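Episode boundaries and start states for a fruit put-away task (humanoid, teleoperated)

Posted in Data Collection
May 11, 2019

Hala Smadi

I am collecting teleoperated episodes for an imitation policy. The task is to move fruit between a yellow basket on a white table and the upper compartment of a refrigerator next to it. The operator drives both arms. Recording is done with Wavine, which logs joint positions, hand commands, the head camera and one fixed side camera. The set currently holds 1,668 episodes.

My problem is what counts as one episode. At first the operators recorded a full session as one file: several fruits, one after another, with no marks between them. Later we switched to one file per fruit. The two halves of the set now disagree. In the long files the policy sees the arm retract and immediately reach again. In the short files it sees the arm retract and then nothing.

The head view makes this worse. With the arms retracted, a state like the one below could be the last sample of one file or the first sample of another. There is a strawberry and a pomegranate in the compartment, the basket is empty, and the hands are out of view.
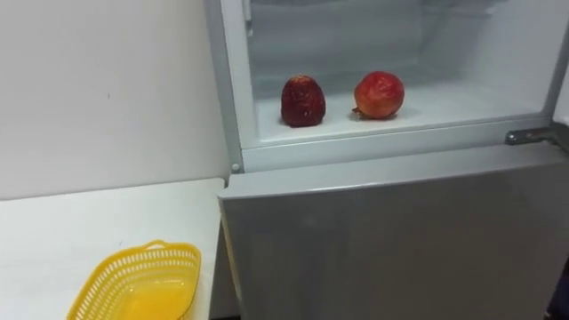

What I have tried

1. Cutting the long files automatically wherever the hand opens. This gives false cuts when the operator regrasps.
2. Cutting on joint velocity below a threshold for 7 samples. Better, but operators pause in front of the compartment while they judge depth, and the script cuts there too.
3. Padding the short files with repeated final samples. The trained policy then stalls near the compartment and does not retract.

I would prefer not to discard the long files. They are around 700 of the total and include most of the fruit that is not an apple. Is there an accepted way to merge the two formats? Also, should the contents of the compartment at the start be controlled, or left to vary?

Gilmar Holanda

Don't cut on the hand signal alone. Require three conditions to hold together: hand open, wrist back inside a rest volume you define in the torso coordinates, and low velocity. A regrasp fails the second condition. A pause at the compartment fails it too. Your rest volume can be generous. Plot the wrist positions from the short files at their last sample and take the box that contains them.

Keep the retract in every episode. If you cut at release, you will get the stall you describe even without padding. After the arm is back in the rest volume, keep a short tail and stop. I would remove the padded copies from the set completely, and check that they were not also exported to the validation split.

On the ambiguous state: two identical observations with different next actions are a labeling problem, and no choice of boundary will fix it. The policy needs to know what it has been asked to do. Add a goal field to each episode, at minimum the direction (basket to compartment, or compartment to basket) and the fruit. For the long files this has to be done by hand after cutting. We did 1,000 segments this way in February on the Evangelista set with two people and a spreadsheet. It was dull and it was worth doing.

On start contents: let them vary, but write them down. If every recording starts with an empty compartment, the policy will have no examples of placing beside something. If contents vary and are not recorded, you can't balance the set later.

Gullow

just delete the long ones and re-record. merging formats always costs more than you think. also check your timestamps, Wavine used to drift between cameras on our machine

Hala Smadi

Thanks both. Re-recording is not possible on our schedule, so I tested the three-condition cut on a subset. The false cuts from regrasping are gone. What remains are cases where the operator rests the arm high, outside the volume, between two fruits. I am fixing those by hand.

Timestamps were fine on the files I checked.

I have also started using the side camera for the labels, as the head view often does not show which fruit comes next. From the side, the held item and the basket can be read together. Below, a red-and-yellow apple is in the raised right hand, up by the top of the refrigerator, and a small red apple is in the basket. I enter the first as the object in hand and the second as basket contents. Direction I take from the session plan, as a single still does not give it.
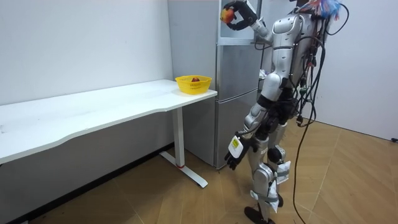
Does the side camera have to be a training input if it is used for labeling?

Keep it out of the inputs unless the same camera will be mounted in the same position at run time. Labels can come from any source, including views the policy never receives.

Gilmar Holanda

Agree with the above. For the arm-resting-high cases, add a field called rest_pose with values low and high, and don't force them all into one box. They are valid demonstrations. If you drop them you bias the set toward operators who lower the arm between items.

One more check before you train. Split by session, with all segments from one long file on the same side of the split. Neighboring segments share compartment contents and operator habits, and a random split will make the validation numbers look better than they are. The Tudent export script splits by file name, so if your cut segments get new names it will scatter them. Put the parent file ID in front of the name and sort on that.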